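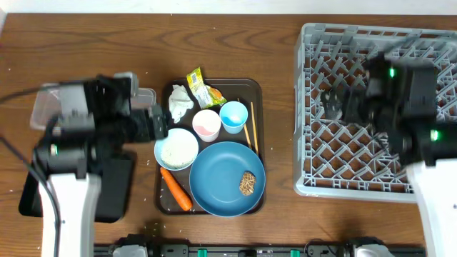 Section 4. First-time setup of the Stonditz 17 recorder

Read this section with the recorder unplugged. The leaflet in the box says setup takes one minute. It takes longer than that, mostly because of the channel scan and the software update, and you should not start it right before a show you want to record.

4.1 What you need

The recorder, the power adapter that came with it, an HDMI cable, an antenna lead if you watch broadcast TV, and two AAA batteries for the remote. The HDMI cable in the box is short. If your TV hangs on a wall you will probably have to use your own, and any decent one will do. You do not need the Sirnden "reference grade" cable shown on the back of the leaflet. We compared it with a plain cable of the same length and could not see or hear a difference.

4.2 Connecting the recorder

1. Place the recorder on a hard, flat surface with at least four inches of open space behind it. The vents are at the back.

2. Screw the antenna lead into the socket marked ANT IN. Finger tight is enough.

3. Connect one end of the HDMI cable to the socket marked TV OUT and the other end to a free HDMI input on the TV. Write down the number of that input.

4. If you use a soundbar or receiver, connect it to the TV and leave the recorder's AUDIO socket alone for now. See 4.6.

5. Plug the adapter into the recorder first, then into the wall.

Caution: The adapters for the Stonditz 17 and the older Stonditz 19 have the same plug but do not have the same rating. The older adapter will power up the 17 and then let it shut down in the middle of a recording. Check the label.

Note: The front light turns amber, then white. The printed leaflet says green. There is no green light on this model.

4.3 Picture settings

1. Turn on the TV and pick the input you wrote down in 4.2.

2. Wait for the welcome screen. If the screen stays black for more than two minutes, hold the power button on the recorder for ten seconds and let go.

3. Choose your language and press OK.

4. At "Picture Output," choose Match Source. The menu suggests Enhanced, and it will suggest it again later. Enhanced raises the contrast and sharpens edges. Faces look waxy and film grain turns into crawling specks. Some people like it for sports. Try it if you want to, but start from Match Source so you know what it is changing.

5. At "Motion," choose Off. Your TV almost certainly has its own motion setting, and running both at once makes the picture stutter during slow pans.

4.4 Scanning for channels

1. Go to Settings, then Channels, then Scan.

2. Choose Full Scan. Quick Scan only looks for channels already in the recorder's memory, and on a new unit there are none. Why it is offered at this point is hard to say.

3. Leave the recorder alone until the counter reaches 100 percent. It tends to sit at the same number for a long time and then jump.

4. Look through the list. Channels with a gray name were found but have a weak signal. They may play fine in the evening and drop out at noon.

5. To hide a channel, highlight it and press the left arrow. To bring it back you have to go to Settings, Channels, Hidden, and there is no shortcut for that.

Note: If a channel you used to get is missing, check the antenna before you run the scan a third time. Repeat scans with the same antenna in the same spot rarely find anything new.

4.5 Recording space

The box promises "up to 2,250 hours." That figure is for standard definition at the lowest quality setting, with nothing else stored on the drive. In high definition you will get a small part of it. The recorder does not show hours left, only a bar, and the bar does not count shows in the Recently Deleted folder even though they still take up room.

To set the quality:

1. Go to Settings, then Recording, then Quality.

2. Choose High for movies and sports. Standard is good enough for news and talk shows.

3. Leave "Smart Quality" off. It is meant to pick a setting for each show. In our use it gave a cooking program the top setting and a hockey game the lowest one.

4. Under "When Full," choose Ask Me. The factory setting is Delete Oldest, and it does not check whether you have watched the oldest recording.

Caution: Do not pull the plug while the front light is blinking. An interrupted recording cannot be repaired, whatever the Repair option in the menu may claim.

4.6 Sound

1. Go to Settings, then Sound, then Output, and choose Auto.

2. Play any recording with speech in it. If lips and voices do not match, open Sound Delay and move it one step at a time.

3. If you get no sound at all, change Auto to Stereo. This fixes most cases with older soundbars.

4. Use the AUDIO socket only if your TV has no way to pass sound along. With both connections live you will hear an echo.

The Evangelista sound mode is a preset that widens stereo and lifts the bass. It is on by default. Turn it off before you judge anything about the sound, then turn it back on if you miss it.

4.7 The Drastside account

Near the end of setup you will be asked to create a Drastside account. The screen makes it look required. It is not. Scroll down past the large button and choose Continue Without Account.

Without an account you lose remote scheduling from your phone and the suggestions row on the home screen. Recording, playback, the seven-day guide and updates all work as before. If you do sign up, go to Settings, then Privacy, and switch off Viewing Reports - the switch is on the second page and is on by default.

4.8 Software update

1. Go to Settings, then System, then Update.

2. Choose Check Now. "Up to date" on a brand new unit often means the recorder has not reached the network yet, so check the Wi-Fi icon as well.

3. After the update, the recorder restarts twice. Go back and look at Picture Output and Motion. Both have been known to return to the factory settings.

To pair the remote with your TV's volume buttons, go on to Section 5.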